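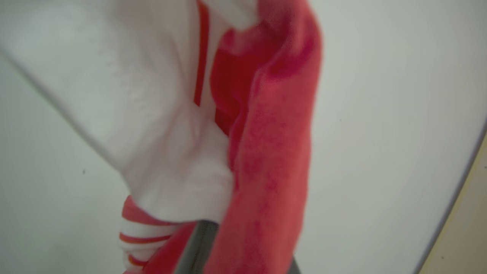 Section 4. Handling garments safely

Read this section before you run the arm with any cloth item. It applies to the Serico gripper fitted to a Grukwood bench arm. Rigid parts are dealt with in Section 5.

4.1 Before you start

1. Check that the guard is closed and the stop button is within reach of the operator.
2. Wipe the work surface and the gripper fingers with a dry cloth. Remove any lint.
3. Check each garment for pins, loose buttons, tags and drawstrings. Set aside anything with a cord longer than 15 cm.
4. Take off scarves, lanyards and loose gloves. Tie back long hair.
5. On the panel, choose CLOTH. The arm speed is then held at 700 mm per minute for the first lift.

Note: The CLOTH setting is not saved when the power is turned off. Choose it again at the start of every shift.

4.2 First lift

1. Place one garment on the surface. Leave it crumpled if that is how it will arrive in normal use.
2. Press PICK. The fingers close and the arm rises a short way, then waits.
3. Look at the wrist camera view. Cloth should be held between the fingers, and no part of it should be wrapped round the wrist joint.
4. If the grip looks sound, press CONTINUE. If not, press LOWER and wait for the fingers to open fully.
5. Repeat with a second garment of a different weight.

Garments made of more than one fabric need extra care. A white body with red fleecy trim and a striped knitted cuff, for example, can give three different grips depending on where the fingers close. Test a mixed garment at the body, the trim and the cuff, and enter the weakest result in the log.

CAUTION: Never pull a garment out of closed fingers. Lower the arm, open the gripper, then press STOP before you reach in.

CAUTION: Do not raise the grip force to cure slipping. Clean the finger pads first. If slipping goes on, fit new pads.

4.3 Checks and records

Inspect the pads every 2000 lifts and after any jam. Order replacements from Masanja under part number 581. Pads from other grippers may fit the screws but must not be used.

For each check, write down the lift count, the state of the pads, the fabrics tested and the operator's initials. Keep the log beside the machine.

Changes to the limits in this section must be agreed in writing with Mwende Kioko at Dotisico before the arm is run again.

Go to Section 5 for rigid parts.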